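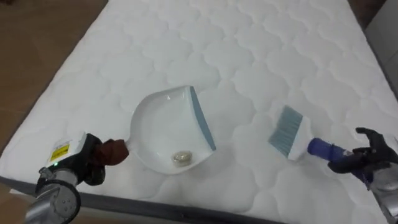

Weronika Cieślak reckons I should stop complaining about the new mattress and give it time. Her back took 50 nights to come right on hers, she told me over the phone, and then she slept like a baby. Babies wake up every 2 hours, but I let that go.

I'm still not convinced. The Maden brochure promises "1,000 points of support" and I'd like to know who counted them. It also says the foam "learns your body". Mine has had 3 weeks of lessons and still thinks I'm somebody with no hips. The fellow at Preteck swore the firm one and the medium one were made for different sleepers. I lay on both in the shop with my shoes hanging off the end and couldn't have told you which was which. He wrote down my favourite side to sleep on, as if that would go anywhere.

Awake again at ten past four. Lay there listening to the fridge and doing sums about what the old one cost per year. It sagged in the middle but I knew where the sag was. Read some of the Brurka sleep book Mum posted – no screens, no coffee after lunch, lavender in a grey cotton bag under the pillow. I've tried the lavender. It smelled like a drawer.

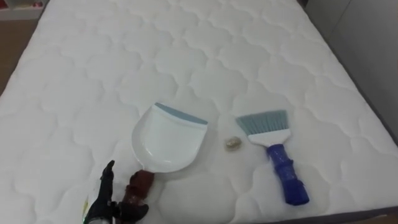 The mattress and the dustpan, November.

Went off about five and woke at seven with a sore neck, so the pillow's under suspicion now as well. Weronika says hers is a Tijani and she'd never go back. She said that about the magnetic bracelet too. I'll keep the receipt in the kitchen drawer and see how I am by the end of the month.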